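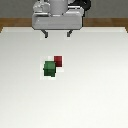

Wendell Delacroix

The number Skondell wants you to remember is 951. That is how many times, out of 1000 tries, its new controller is said to have put one small cube on top of another in simulation. The company sent it out on a Monday with a chart, and by lunch I had three copies of the chart in my inbox.

I asked for the test setup and, to the firm's credit, got it. Two cubes, one red and one green, on a bare white tabletop. A two-finger gripper comes down from above. The light never changes and the table never wobbles. My kitchen has never looked like this.

Stendale, the rival product, runs the same task and scored 816. Skondell calls the gap decisive. I would like to know how far apart the cubes were at the start of each run, because fingers this wide need room, and a neighbor sitting close by can spoil a good grasp. The report gives one line to starting positions – "randomized" – and moves on.
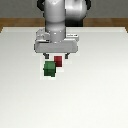
Open fingers over the red and green cubes in the simulated stacking test.

A small lab in Haverford tried to settle it by running both controllers from the same list of 300 starting layouts. The lead over Stendale got smaller. It was still there, and I don't want to pretend otherwise, but it no longer looked like something you would build a sales pitch on.

Then there is the question of cameras. Skondell's controller gets a view from the wrist as well as one from across the table. Stendale's, in the published comparison, had only the table view.
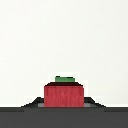 Give both programs the same eyes and you have a fair fight. Lurkuvico, which makes the simulator, told me the second camera can be switched on for any controller with one setting. Skondell says it used Stendale "as shipped." Fine, but then the chart is comparing camera setups too, and it ought to say so in type larger than the footnote.

Skondell plans tests on a real arm in September. I have asked to bring my own cubes.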